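Wash day, and what I've been doing wrong

Hello again from a rather damp Vorden! I promised last time I'd write about laundry, after so many of you wrote in about towels going stiff (I had no idea it was such a sore point). I went back through my old notes and found I'd been making a few of the same mistakes myself.

First off, powder. I used to tip in a good heap and hope for the best. Half a scoop is plenty for us, and I stopped using softener on towels back in February. They're so much nicer now, and the box from the shop in Prarkberg lasts ages.
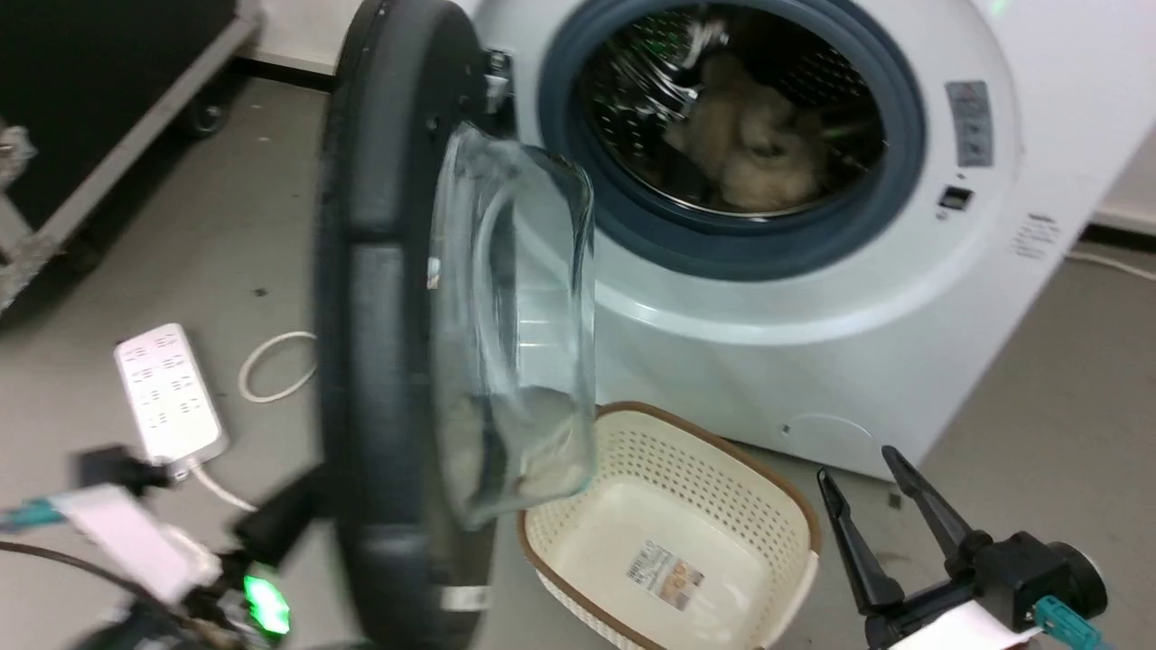 Door wide open, glass bowl and all.

Then there's the smell. If your machine whiffs a bit, run it empty and hot once a month, and give the rubber seal a wipe with an old flannel. I leave the door ajar overnight as well, though my cat thinks this is an invitation.

Wool is another matter. I shrank a lovely Lorkell jumper last winter and I'm still cross about it, so jumpers get a cool wash by hand in the sink, ten minutes at most, then a roll in a towel and flat on the rack.
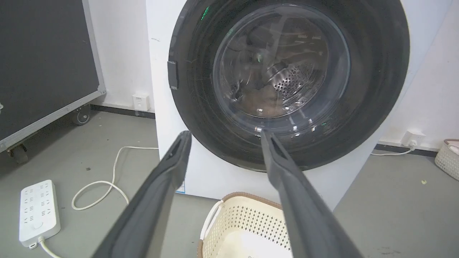
Something brown in the drum.

Next time I'll do stains, as I've had plenty of practice with beetroot. If you've got a good trick for candle wax on a tablecloth, do send it in before then! I've tried brown paper and a warm iron, with mixed results.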